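Kirnside Library Network
Digital Media Working Group
Minutes, 5 May 2022

1. Audio file formats
The group reviewed the transfer of the local music collection from the Uchida server to Sulell. Of 140 albums, 70 have been converted to MP3. Track order was lost on albums with more than one disc. Disc numbers will be added to the tags before the next upload.

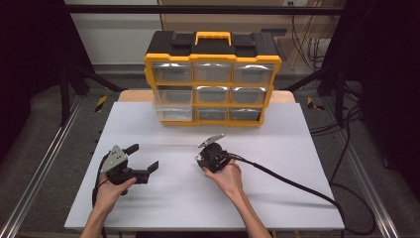 2. Loan periods
Downloads currently expire after 24 hours. Wolside branch asked for a longer period on spoken word titles. Agreed: 60 hours, with music unchanged.

3. Tablets
Playback stops when the screen locks on the older tablets. The fault has been open with Sulell since February. Staff are to log the app version with each report.

Action: Wolside to send its list of affected titles.

Meeting closed at noon.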